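Grirkside Folding Cell: Setup and Upkeep Gallery

Notes by Misaki Onishi

The cell is a two-arm station for handling and folding garments on a flat table. These notes cover the December service, from pad inspection through the garment check that closes it. They are meant for technicians who already have access to the cell and know the lockout procedure. Part numbers and torque values are in the Yokoyama binder and are not repeated here.

Service interval is 2000 cycles. The counter stood at 2274 when the work started, so the pads were overdue. Log the counter reading before the controller is powered down, as the display clears on restart.

Gripper pads

Pads are changed in pairs, one arm at a time. Clean the finger face with a dry cloth before the new pad goes on. Any adhesive left in the corners will tilt the pad, and the fingers then close on one edge. Denim tolerates this. Thin jersey does not, and slips out during the lift.

After fitting, close the fingers on a strip of paper and pull. Resistance should be even from the tip to the back of the pad. Check the finger bolts for play at the same time.

Flange and mounting

Wipe the flange and look for a gap where the gripper meets it. A gripper that has rotated slightly in its mounting will still pass the homing routine but will meet the table at an angle. Re-zero the wrist after any work on the flange, including work that only loosened it.

Garment check

The Buseo test set includes one pair of elastic-waist jeans. The gathered waistband is much thicker than the hems, so the garment shows a height error sooner than a towel would. Lay it sideways, legs stacked, and bring both arms down at low speed.
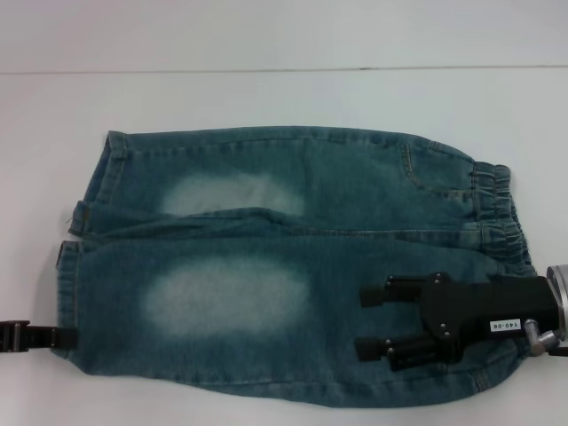

Right gripper on the lower leg near the waistband, left gripper tip at the hem. Label on the right unit reads 140-06.

Look at the fabric between the two contact points. A ridge along the line where the legs meet is acceptable. A ridge running across the leg means one arm has pushed toward the other, and the approach offset should be corrected before the fold is run.

Height settings

Left arm contact height was left at 144. Right arm was moved from 144 to 172 to allow for the waistband. Both values are controller units and apply to this table only. The Dullidance cell has a thicker top and needs its own figures.

Run the fold program three times at low speed, then once at normal speed. If either arm stops on a force limit, go back to the wrist zero before changing the heights.

Still open

Cable sleeve on the left arm to be replaced at the next stop. Spare pads: one pair in the drawer, more on order.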